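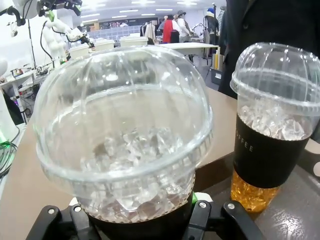 4.2 Setting the ice portion

The Staltberg dispenser leaves the factory set to portion 3. Check the setting against the cup you serve in before opening. Ice should fill the lower half of a clear cup, with the space under the dome lid left free.

1. Turn the key to SERVICE and wait for the amber lamp.
2. Press PORTION until the current value flashes.
3. Use the arrow keys to raise or lower the value. One step alters the drop by nearly 2 cubes.
4. Hold SET until the lamp goes out.
5. Dispense two test portions and discard them.

Note: Crushed ice packs more tightly than cubes. Reset the portion after changing the blade position.

Caution: Do not reach into the chute with the key at SERVICE. The auger may start without warning.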